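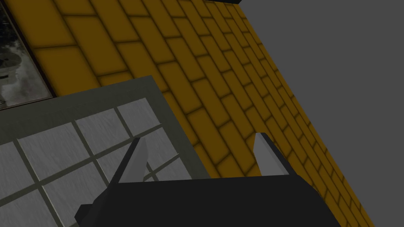

The Sesstead Gripper Comparison is a simulation service for groups that need to choose an end effector before they buy or mount one. Each submitted gripper is attached to the same simulated arm, given the same tasks, and recorded through a camera fixed near the wrist. In this wrist view the two light gray fingers stand out, the left one's upper part against the gray grid panel and the right one against the yellow brick pattern, with the gap between them open, and users are advised to learn this view before reading any results. The answers on this page apply to the current test season, which closes in December.

Who may submit a gripper for comparison?

Any university department, company or public laboratory may apply. Individual applicants are accepted if a sponsoring institution signs the access form. Applications are reviewed by Salamatu Garba, who is also the first point of contact for questions about eligibility.

What does the service compare?

The standard set contains 70 tasks. They cover approach, alignment, closing, lifting and release. Every gripper attempts each task 20 times, with small changes in starting position between attempts. Results are reported by task and are not combined into a single score. Groups that wish to weight the tasks for their own purposes may do so with the raw results file.

Which arms and controllers are supported?

Two arm models are available, named Wamstead and Puma in the menus. The names are internal labels for our simulated models. Wamstead is the default and should be used unless your final hardware has a noticeably shorter reach. Both run with either the position controller or the force-limited controller. A gripper tested under one controller may not be compared with a gripper tested under the other, and the report generator will refuse to place them in the same table.

Why do the surfaces change between runs?

Surface patterns and colors are varied by the Ye scene tool, written by Elango Devadiga. Brick, tile and plain finishes are all in use. The variation is meant to show whether a camera-based controller depends too heavily on one background. The physical properties of the surfaces, including friction, remain the same unless the run sheet states otherwise.

May I move the camera?

Yes, within limits. The mount can be shifted or tilted before a run begins, and the new position is written to the run record. Part of the gripper body and both fingertips must remain in view when the gripper is fully open. If a wide body hides the fingertips, select the raised mount. Camera changes made during a run cause that run to be discarded.

What file formats are required?

Please provide one geometry file for the body and a separate one for each finger, together with a joint description giving travel, speed and maximum closing force. Files that merge the fingers into the body cannot be processed. The stated mass of the complete gripper may not exceed 930 grams. Heavier designs require written agreement from Rosalind Kasprzak before they are uploaded.

How long does a comparison take?

A full comparison under one controller takes around 997 minutes of computing time. Waiting time in the queue is additional and depends on demand. Jobs entered before 4 p.m. are placed in the same day's queue.

Do simulated results predict performance on real hardware?

Only in part. Reach, clearance and finger alignment have generally agreed with our bench checks. Contact with soft or thin objects has agreed less well, and results for those tasks carry a caution mark in the report. The service should be used to shorten a list of candidates. A final decision should include tests on the physical gripper.

My gripper failed every attempt at one task. Can it be rerun?

One rerun per task is allowed at no charge. Before requesting it, review the wrist recording and confirm that the fingers open to the travel given in your joint description. An incorrect travel value is the most common cause of complete failure. Rerun requests are handled by Benjamín Rivadeneira and must include the run number.

Who can see my results?

Results are private to the submitting group until that group releases them. Recordings are kept under the same rule. Requests to remove a submission entirely should be addressed in writing to Olanrewaju Ogunleye, with the run numbers listed.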